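# Cleaning the part under the seat: a talk with Ye-rin Tak

Ye-rin Tak has been cleaning bathrooms for other people since she was nineteen, first in guest houses and then in the showrooms along the Hindport ring road. These days she trains new cleaners for a small firm called Lerklow, and most of her mornings go on toilets. I asked her to talk me through how she does one, and what she would tell somebody who does it at home once a week and doesn't enjoy it.

She starts with the lid. "Put it up, put the seat up, leave them both up," she said. "People clean with the seat down, then lift it, then find the mess has gone up the side where they've already wiped. You've done the job twice."

Her order is the same wherever she is. Cleaner goes under the rim first and is left to sit while she wipes the tank, the lid and both faces of the seat. Then the brush. Then the outside of the bowl, working down, and the floor last of all.

The hinges get more of her time than I expected. On an ordinary toilet they are two lumps of plastic you can get a cloth around. On a smart toilet there is a whole housing across the back, and the dirt collects along the front of it, just where the bowl begins.
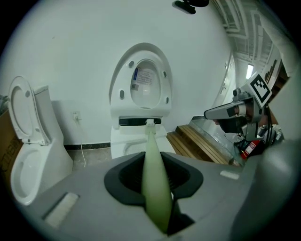 "I go along there with a damp cloth folded into a corner," she said. "Very little water. You've got a plug in the wall and a cable coming down, so you don't go splashing about. If the maker's booklet says switch it off at the wall, switch it off at the wall."

She is also careful about what she uses on the seat. Bleach stays in the bowl. For the lid and the seat she has a bucket of warm water with a little washing-up liquid in it, and that does nearly everything. She once dulled a glossy lid with a cream cleaner at a guest house and had to own up to it. "It had a patch on it the size of my hand. You could only see it from the doorway, but that's where everybody stands."

I asked about brushes. She likes a long handle and a small head. A big round head looks as if it will do more, she said, but it won't go up under the rim, and under the rim is what the brush is for. The one she uses at home is a Bang, bought at the market, and she has had the same handle for years and changed the head every few months. When the bristles start to lie flat, it goes.

Her way of brushing is slow. She starts at the back under the rim, goes all the way round in short strokes, then does the sides of the bowl, then the drain. Scrubbing hard only throws water on your sleeves. After the flush she holds the brush in the clean water for a moment, taps it on the inside of the bowl and rests the handle under the seat until it stops dripping. It should never go back into its pot wet. "That's where the smell comes from. People think it's the toilet. Go and sniff the pot."

Brown marks low down in the bowl are a separate matter. If one comes off with the brush it was dirt. If it stays, she suspects limescale that has picked up some colour, and she leaves descaler on it for as long as the bottle says. She won't have anyone mixing products. Descaler and bleach must never go in together, and she flushes twice between one and the other.

Showrooms have their own difficulties. The toilets stand close together, often side by side, and there are boxes and extension leads on the floor. She moves what she can before she gets the water out. On a patterned floor, she said, you can mop straight past a drip and not know it, so she gets down and looks along the tiles towards the light. 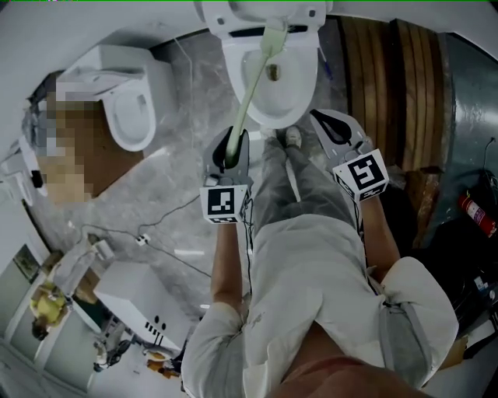
Chang-ho Won disagreed with her on one point when I read him my notes. He would do the floor round the base first, "before you've put your knees in it," and then once more at the end. Tak thought that was fair for a bad floor and a waste of a cloth for a normal one.

They do agree on cloths. One colour for the bowl and the base, another for the seat and lid, and a third for taps and basins, all washed hot and never together. Tak keeps hers in separate bags tied to the trolley.

At home she gives it 10 minutes, in the evening, before her shower. I asked whether she ever skips it.

"In July I did," she said. "I had a bad back and I left it for a fortnight. Then I had to use the descaler, and I was annoyed with myself."

She had another bathroom to get to by then, so she rinsed out her bucket and I carried it to the van for her.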